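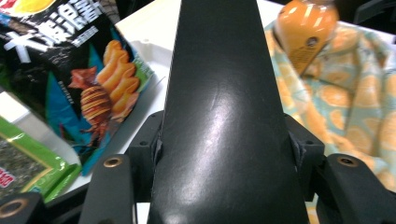 Septiembre
Por Kartini Simanjuntak

El límite de equipaje personal en la lancha de Jundimby era de 2000 gramos por pasajero. El reglamento lo fijaba en el apartado seis, debajo de la prohibición de transportar disolventes, y no distinguía entre ropa, comida y papeles. El pasajero que se excedía firmaba una hoja y dejaba el sobrante en el muelle, dentro de una caja con tapa. A la vuelta podía recogerlo.

Cempaka Liew había firmado esa hoja en una ocasión, por un diccionario. Desde entonces preparaba el equipaje la tarde anterior, en la mesa blanca de la sala de lectura, con la balanza de laboratorio que Dretumach les había retirado del servicio por deriva del cero. La deriva era conocida y constante. Bastaba con restarla.

El procedimiento tenía un orden. Primero se pesaba la bolsa vacía. Era una bolsa de tela fina, de fondo celeste, estampada con rodajas de fruta, y pesaba unos 30 gramos. Había sido de su madre, que la usaba para ir al mercado y la guardaba doblada dentro de otra bolsa. Cempaka anotó la tara en la primera línea del cuaderno. Luego extendió la tela a un lado de la mesa y dejó que quedara arrugada, ya que plancharla no alteraba el resultado.

Después venían los artículos, uno por línea, con el peso bruto. El peso neto que declara un envase no sirve para este fin. Un envase que anuncia el contenido omite la película, el aire y la bandeja, y la lancha transporta las tres cosas.

El aperitivo de la bolsa negra dio 171 gramos. Lo había comprado en la tienda de Lau, la del final de la cuesta, sin saber qué llevaba dentro. El dibujo mostraba unas piezas curvas de color naranja y otra redonda, a rayas, con salsa por encima. Los caracteres de arriba eran blancos y grandes. Su padre habría podido leerlos. Ella reconocía algunos y deducía el resto por la posición, método que en la compra de alimentos tiene un margen de error aceptable.

El paquete verde de algas pesaba tan poco que repitió la medición. La segunda lectura coincidió con la primera.

Su padre llevaba nueve meses en la estación de Plakus, al otro lado del canal, a cargo del mareógrafo y de la pequeña caldera. El puesto era para un técnico joven. El técnico joven había renunciado en la segunda semana y la plaza pasó al único candidato restante, que tenía la titulación caducada y sabía purgar una caldera de oído. La empresa suministraba arroz, conservas, leche en polvo y té en bolsitas. El inventario de suministros era correcto. Su padre lo había confirmado por radio cada vez que se lo preguntaron.

– ¿Te falta algo?

– Está todo según la lista.

La radio se abría a las seis de la tarde y el turno de palabra era corto. En esas conversaciones él comunicaba el nivel del agua, la presión y el estado de la junta de la puerta norte, que perdía. Ella comunicaba el estado del piso, el precio del gas y la salud de la vecina. Ninguno de los dos se había salido nunca del formato, salvo en marzo. En marzo, después de leer la presión, él dijo que había soñado con té con leche, del de botella, del frío, y que en el sueño la botella estaba encima de la nevera de la casa antigua y él no llegaba. Luego leyó otra vez la presión, por si no se había recibido.

Ella escribió en el registro: «Presión, dos lecturas. Conforme». El sueño no tenía casilla.

Encontrar la botella llevó más tiempo que pesarla. En la tienda de Lau tenían latas. En la del puerto tenían una marca parecida, con azúcar de más, y una muchacha que insistía en que era igual. Cempaka pidió ver la etiqueta trasera de las dos y la muchacha dejó de insistir. La buena apareció en una estantería baja de un comercio de artículos de pesca, entre el hilo y los plomos, con la etiqueta negra y los caracteres blancos que decían Assam. El dependiente no supo explicar por qué vendían té con leche. Se lo cobró por el código de los plomos.

La botella era, con diferencia, el artículo de mayor masa de la relación. Un líquido no admite compresión ni se puede aligerar retirando cartón. Al anotarla, la suma pasó el límite, y Cempaka revisó la columna desde arriba por si había un error de arrastre. No lo había.

El reglamento preveía el caso. Se retira el artículo menos necesario y se vuelve a sumar. Retiró el jersey. La suma siguió por encima. Retiró el cuaderno de recambio y quedó por encima todavía, en una cantidad pequeña, del orden de una naranja. Sobre la mesa estaba el frasco naranja, que había puesto encima de la tela al empezar para que no se deslizara, y que no figuraba en la lista. Lo miró un rato. Decidió que seguiría sin figurar.

Probó entonces la disposición. La masa no depende de ella, pero el volumen sí, y el operario de la lancha, que tenía la báscula estropeada desde el verano, juzgaba a menudo por el volumen. Metió la botella de pie, sujeta por la tela, y fue recogiendo el tejido a su alrededor.

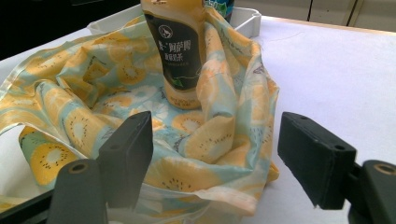
Con la boca abierta, el bulto resultaba excesivo. Cualquier inspector habría dicho que allí viajaba más de lo permitido. La sacó, la volvió a meter más baja y giró la tela media vuelta sobre sí misma. Las asas quedaban mal. Las desenredó y empezó otra vez.

A las seis abrió la radio.

– Nivel estable –dijo su padre–. La junta norte sigue igual. ¿Hay lancha mañana?

– Hay lancha. Llevo la junta nueva. Va en el flete de la empresa, no computa.

– Bien. ¿Vas justa de peso?

Cempaka consultó la última línea del cuaderno.

– Voy a firmar la hoja –dijo.

Hubo una pausa. El protocolo recomendaba repetir el mensaje pasado un intervalo sin respuesta, y ella se disponía a hacerlo cuando él volvió a hablar.

– ¿Otro diccionario?

– No.

– El muelle es húmedo. No dejes papel en la caja.

– No es papel lo que voy a dejar.

Él leyó la presión. Ella la anotó. Al cerrar el canal, Cempaka reordenó la lista por prioridad de embarque, cosa que el formulario permitía y que en la práctica hacía poca gente. La botella subió al primer puesto. Las algas, al segundo, por su buena relación entre peso y utilidad. El aperitivo de nombre parcialmente deducido ocupó el tercero. Más abajo fueron los calcetines, el botiquín, las pilas y el cargador. En el último lugar puso los zapatos de repuesto, que eran los suyos, y trazó la línea de corte justo encima.

Quedaba por resolver la temperatura. La travesía duraba poco más de tres horas y la estación tenía una nevera pequeña, que su padre usaba para los reactivos. Cempaka redactó una nota para el flete en la que solicitaba, por razones de servicio, que se dejara libre el estante inferior. Firmó con el cargo y la inicial. Luego la releyó, tachó «por razones de servicio» y no encontró con qué sustituirlo, de modo que la petición quedó sin motivo.

Por la mañana el operario levantó la bolsa con dos dedos, la sopesó y miró la hoja que ella traía ya rellenada.

– Con esto no hace falta firmar –dijo–. Esto no llega.

– Pesa lo que pone ahí.

– ¿Con qué lo ha pesado?

– Con una balanza que deriva. La corrección está en la segunda columna.

El hombre leyó la segunda columna entera, hasta abajo. Después le pidió los zapatos, los metió en la caja del muelle, cerró la tapa y le devolvió la bolsa sujetándola por la base, con la botella hacia arriba.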